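How to hand the washing-up bench over to the arms without upsetting your kitchen staff

Written up quick from my notes, August 2020. We did this at Druvow, the canteen that feeds the Lolamari offices. 300 lunches a day, 2 arms on one bench. Your place will differ.

Before you start

Tell people early. I told ours late and it cost me. Rozália Fodor ran the wash-up end for years and she heard it from the delivery man. Don't do that.

Write down who does what now. Every small job, even the ones that aren't on the rota. Wiping down, swapping racks, moving chipped plates to the bin. Ask the staff, not the manager.

Step 1. Pick one job

Just one. Ours was plates and cups in and out of racks. Pans stay with people. So does anything with a sharp edge.

Step 2. Set the bench

Plain mat, nothing on it that isn't part of the job. Agree where each rack lives and stick to it.

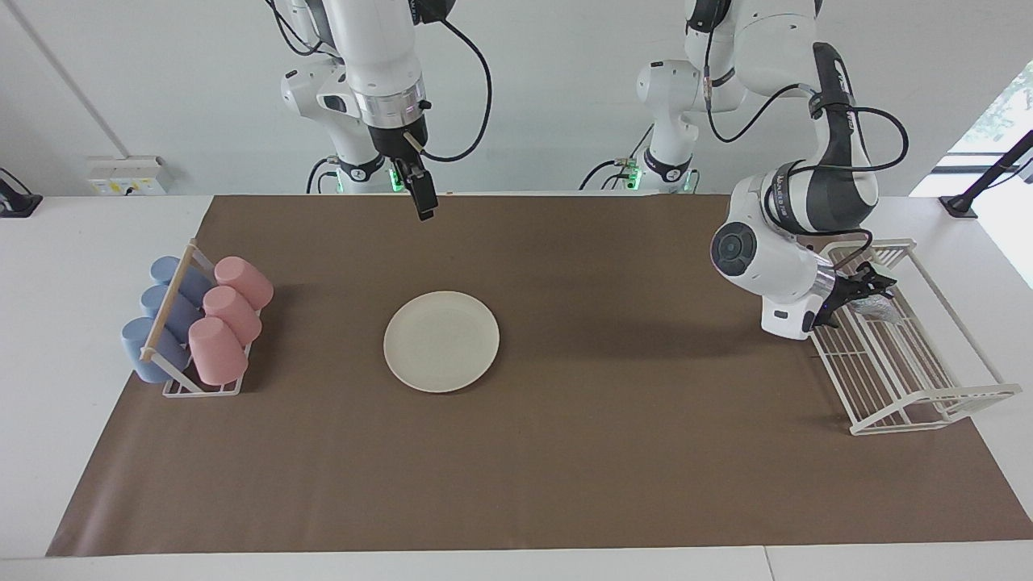
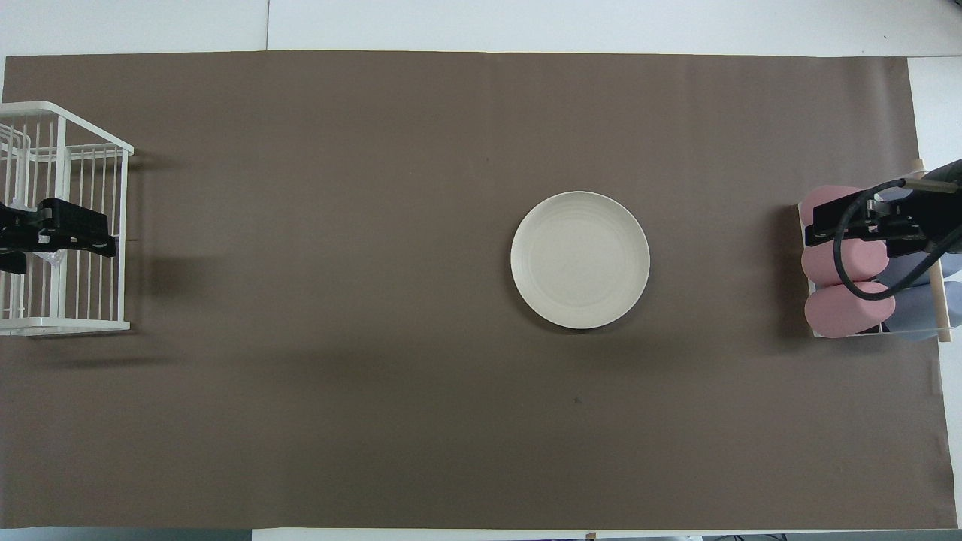

Step 3. Change the shifts before you change the work. Most of the grumbling we had was about hours. Nobody lost any, but the late wash-up turned into a mid-afternoon check and two people had buses to think of. Sort that first, on paper, signed. Then go over the layout with whoever is on: wire dish rack on one side, cups on the other, a clear stretch of mat with the plate in the middle. Rozália wanted the cups at the other end becuase that's where the trolley comes in. She was right about the trolley – so we moved the trolley.

Step 4. Train everyone on stop and restart

Everyone, not just the keen ones. Ten minutes each. Stop, hands clear, sort the rack, step back, restart. Do it again in November when the winter temps come.

Step 5. Keep a fault book

Paper, on a string. Time, what happened, who sorted it. Bíró rings on the first of the month and we read it out to them. Dropped plates go in too, no names next to them.

Step 6. Pay for the new bits

Checking and restarting is work. Put it in the job sheet and pay it. We added 200 a month per person, the Zalaleck site went for 295 and had less fuss then we did.

Still to sort: holiday cover, and who has the key to the stop box at weekends.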